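The Belt at the Back of the Shop

When Thérèse Fortin moved her packing business out of a rented garage, the first thing she bought was a conveyor. The desk came later. So did the sign.

Vivero ships camera cases, small lamps and replacement parts for other companies, mostly boxes that one person can lift with one hand. For years the work was done on folding tables. Somebody would finish a box, carry it to the end of the room and walk back. Fortin never measured the distance, but by Saturday afternoon everyone felt it in their knees.

"We were paying people to walk," she says. "They were good packers and they spent half the day walking."

She found the belt through Brayden Melnyk, who buys equipment from closing bakeries and print shops and sells it from a warehouse called Grindov. It had a green top and an aluminum frame, and he wanted $375 for it with the motor included. The delivery cost more than the belt.

Short flat conveyors like this are common in the used market, Melnyk says, and most of them are sold for the wrong reason. A belt that drifts to one side gets a bad name and goes out the door, when all it needed was an adjustment at the end roller. He tells buyers to run the machine for 15 minutes before they pay. A belt that is going to wander will usually do it by then.

Color comes up more than he would like. Green is an old standby in packing and light assembly, and white is often requested for food. Customers sometimes assume the color tells them what the belt is made of. It doesn't, and he sends them to the label or the supplier's sheet.

The surface matters more to the people standing at it. Mackenzie Caron, who has packed for Fortin since the garage, likes a matte belt. A shiny one throws the ceiling lights back at you, she says, and after lunch that gets tiring. Dark items are the hard ones. A black part on a dark green belt is easy enough to see in good light and easy to miss in bad light, so the shop added 2 lamps over the packing end before it changed anything else.

The other lesson was about foam. Vivero uses a lot of it, cut into blocks and corner pieces, and foam is so light that it will shift if someone opens the loading door on a windy day. Caron sets each block down flat and keeps a hand on it until the box is ready – a habit she now teaches to new people on their first morning. She also keeps the blocks off the rails, where they catch and turn sideways.

Isabelle Gauthier runs a similar shop across town and went the other way. She tried a belt, sold it and put in a line of roller tables. Her orders are heavier, over 100 pounds in some cases, and her crew would rather push than wait for a motor. "For small things, I'd go back to a belt," she says. "For what we do, no."

Fortin has since bought a second conveyor, longer than the first, and put it in the room with the white panel walls. She likes the walls because they wipe down quickly and bounce some light onto the work.
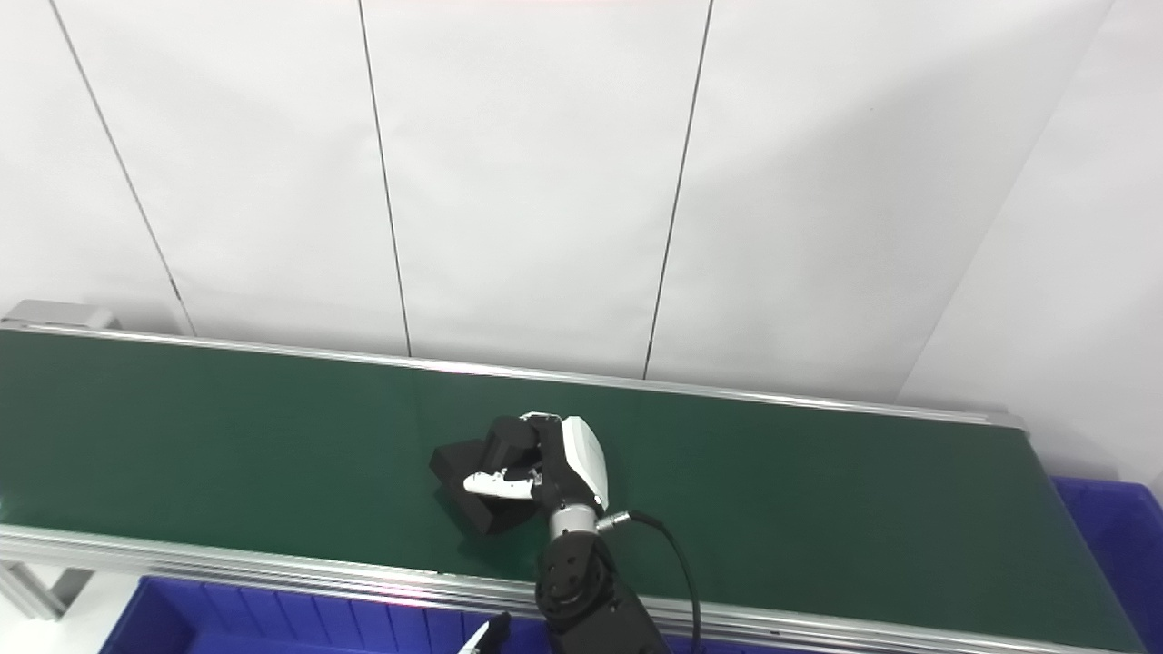 Looking After a Belt

Wipe it at the end of each shift with a damp cloth and mild soap. Turn the power off and lock it out first. Tape residue should come up with a plastic scraper; a metal blade will nick the surface, and the nick will grow.

Check the edges once a week. Fraying on one side means the belt is rubbing against the frame. Correct the tracking in small turns and let it run for a while between them.

Keep long sleeves, cords and loose hair away from both ends.

We use cookies to improve your visit. By continuing to browse, you accept our cookie policy. Accept | Manage settings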